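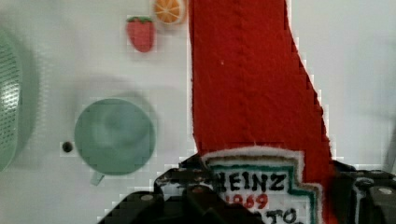
Fingers first, Ayane Sakai told me, before I'd even put my bag down. Everyone who comes in wants to look at the arm, she said, and the arm is fine, the arm is always fine, go look at the fingers.

So I looked at the fingers. They're black, chunky things with silver screw heads, and they've been scuffed until lighter gray shows through in patches. When I got there they had hold of a red felt ketchup bottle, low down, one on each side, with the HEINZ label peeking out between them. It's a wonderful thing to see a machine do before your first coffee. I laughed out loud. Ayane didn't, but then she'd been in since 6.

I'd come out to Ginthorpe for the day to see how a small robot cell gets looked after, which I realize is not everybody's idea of a Friday. I've written plenty about robots being launched. There's a curtain, there's a speech, there's usually a sandwich. I had never once hung around for the part where somebody has to keep the thing running, and I figured it was time!

The cell at the Jinmont workshop is one arm, one gripper, one little camera at the wrist and a box of soft toys. Its job is picking up and putting down, over and over, with objects that squash. Felt food is a pretty mean test for a gripper, as I found out. A hard plastic bottle pushes back the moment you touch it. Felt just sort of agrees with you. The fingers close, the fuzz gives, then the stuffing gives, and there's a long mushy stretch where the controller has to decide whether it's holding something or hugging it.

The morning check

Ayane's routine starts with the power off and a rag. She wipes down both fingers and then goes in with a stubby brush, getting into the gaps in the mechanism where the fluff goes. And oh boy, the fluff. I'd pictured grease and metal shavings, the stuff of my uncle's garage, and what came out was a soft pinkish wad you could've stuffed a mouse with. Red felt sheds worst, she thinks. Left alone, it packs down behind the finger joint until the gripper stops a hair short of where it believes it is, and then you spend a whole afternoon blaming the software (she has done this, she'd rather not discuss it).

Next come the screws. She puts a driver on each one and feels for movement without really turning it. Anything that shifts comes out, gets cleaned, gets a dab of thread locker and goes back in. She used to mark them with paint pen, a stripe across the head and onto the finger, so a loose one would show up at a glance. The stripes kept rubbing off. I asked if that bothered her and she shrugged and said her hands were faster anyway.

I got to try it. One of them felt loose to me. It wasn't. My wrist was wobbling.

Zero, and then zero again

With everything clean, the gripper gets homed. It opens all the way, closes on nothing, and tells the controller where the two ends of its travel are. The control software here is a package called Wada, and it has one screen for this with a big number on it. If the number lands within 2 of yesterday's, carry on. If it doesn't, back to the brush.

Ayane does the whole thing twice. I thought this was superstition until the second reading came out different from the first, and she went back in and found one more thread of lint, hardly longer than an eyelash, wrapped around the base of a finger. Third reading, bang on. I was way more excited than the situation called for.

Then there's the grip force, and I could've watched this part all day. The arm comes down over a toy, closes, lifts, holds for 5 seconds and lowers. Too little force and the toy slides through. Too much and the fingers sink in, so the toy tilts when it's let go because the felt is still clinging to one side. Ayane nudges the setting, runs it again, nudges it back. She watches the seam down the bottle instead of the fingers. If the seam leans during the lift, the two sides aren't pulling evenly, and I swear once she'd pointed that out I couldn't see anything else.

About that scuffing

I kept asking about the worn patches, and she kept being less worried than I was. Losing the coating doesn't hurt much, apparently. What she cares about is a burr, a raised nick you can barely see, which will catch felt and drag out a tuft every time the fingers open. So she runs a cotton ball along the edges. If the cotton snags, out comes the fine abrasive paper and she takes the spot down by hand.

The gripper's maker, Dekby, suggests a full strip-down every 300 hours. Ayane keeps her own log in a spiral notebook hanging from the bench on a string, and she tends to go early in August, when the workshop gets sticky and the lint clumps. The notebook is great reading. One page just says "left finger, again" and nothing else.

The last job before she lets it run is the camera. She cleans the lens with a cloth that isn't allowed to touch anything else in the building, then pulls up the view and checks that both fingertips show where they should. If the mount has been bumped, the picture shifts, and the arm will reach for a spot beside the toy with complete confidence. I know people like that.

By ten she'd closed the notebook and started the first run. I asked if I could stay and watch a few, and she handed me the brush.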